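Nested cups, two arms: chunk length vs. re-query rate
Manipulation > Imitation learning > Results and methods

dawber_l
Posting numbers from the cup nesting task, as promised in July. Bimanual, six plastic measuring cups scattered on the table, sorted into a stack by size. The policy is trained on 1003 teleoperated demonstrations and predicts joint targets for both arms in chunks. The only thing varied between runs was how much of each chunk is executed before the policy is queried again. Executing the full chunk gave 31 failures, nearly all of them at the insertion step. Executing half gave far fewer, at the cost of visible hesitation before each grasp. Start of the task looks like this: 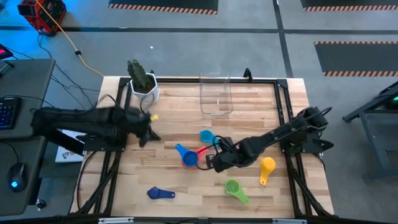

Workspace with cups scattered, both arms over the table.

Object layout is randomised by hand between runs. The cactus and the clear container stay on the table as distractors.

brunton_d
How many runs per condition? 31 means nothing to me without the denominator. And "randomised by hand" is doing a lot of work there. People have habits. At Pemport we found the operator put the largest item on the same side nearly every time, and the policy had learnt it.

dawber_l
Same number in each condition, 2000 in total, so 31 out of 1000 against the full chunk. Fair point on the habits. I have start poses logged and can plot them.

p.haworth
I don't think re-query rate is what you are measuring. Half chunks also mean the policy sees a fresh view just before contact. Try full chunks everywhere except the last part of the approach. If the failures drop by the same amount, it is the late correction that matters and you can keep the smoother motion for the rest.

dawber_l
That needs a trigger for "last part of the approach", and I would like to avoid a hand-written one. Insertion is where it counts, though. The cup is held by its rim, so any error in the grasp shows up as tilt over the stack.

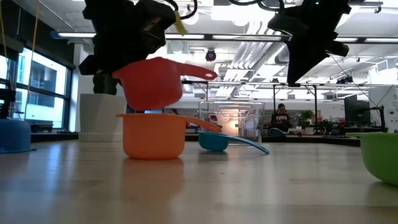

A small tilt is tolerated if the lower cup stays put. Once the lower cup slides, the policy keeps pushing until the chunk runs out. With full chunks that is long enough to knock the stack over.

brunton_d
Then it is a compliance problem and you are treating it with software timing. Lower the gains on the wrist and run the full-chunk condition again.

p.haworth
Disagree. Lower gains will change the tracking error everywhere, including in the grasp. You would have two variables moving and no clean comparison.

brunton_d
You would have a stack that stays up.

albane_m
Could you share the failure labels? We use Jiker for annotation and could run a second labeller over the same clips. "Failed at insertion" and "failed because of a bad grasp" are hard to separate after the fact.

dawber_l
Yes, will upload on Saturday. Labels are mine alone at present, so a second pass would help. I will run Phyllis's variant first and the gains after that, as separate conditions.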